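Humetti Hand-Held Gripper Trials

The Humetti trials are a running comparison of hand-held grippers, started by the Soltach workshop in April. Each design is used in pairs on ordinary household jobs, and the shoe rack task is the best loved of them all: quick to set up, and wonderfully hard on fingertips!
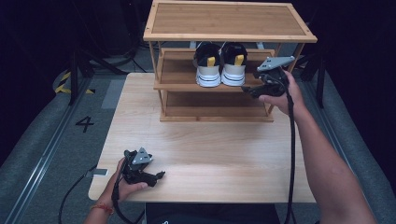
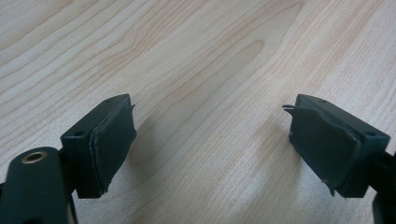
Sneakers on a bamboo rack; dark green fingers with black pads, the right one frayed.

How is a gripper scored?
Each one gets up to 5 points in 4 areas: reach, hold, comfort and pad wear. Scores are kept per task, so a design that shines with shoes can still do badly with cups.

Related designs

The Boyer finger is narrow and gets into tight shelves beautifully. The Trusus finger is broader and holds soft goods better, though its pads take longer to replace.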